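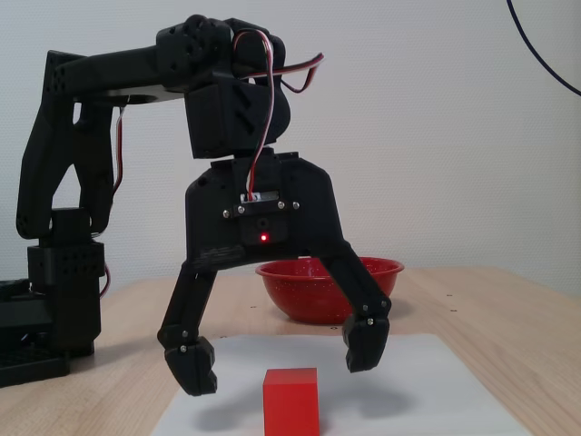 October, bench 2, Vokari arm: gripper goes open by itself

Fault came again at 14:10, during the cube to bowl test. The arm went down over the red cube, the fingers were open as they should be, and then nothing. No closing. The program said "grip done" and wanted to lift. I pressed stop before it moved to the bowl.

The small red light on the gripper housing stayed on the whole time, so I do not think we lost the supply completely.

What I checked, in this order:

Position log. The command for closing was sent at 2,000. The servo answered 2,610 and kept this value for 44 readings. 2,610 is our full open position.

Temperature. Normal by the log.

Cable at the wrist. When I push with a pen on the loop above the joint, the answer from the servo disappears for a moment. I could repeat this three times. Without pushing, all is fine.

My opinion is that the plug in the wrist block has become tired. The Larex script has made about 400 cycles since we changed the cable, and the loop bends at the same place in each one. I am not fully sure, the Vument board could also drop the message.

More serious for me is that the script does not compare the answer with the command. It must stop when the fingers are not where they should be. Until this is corrected, please do not run it without a hand on the stop button.

To do: new plug, longer loop, ask Correia for two spare cables. Arm is switched off at the wall, label is on the switch.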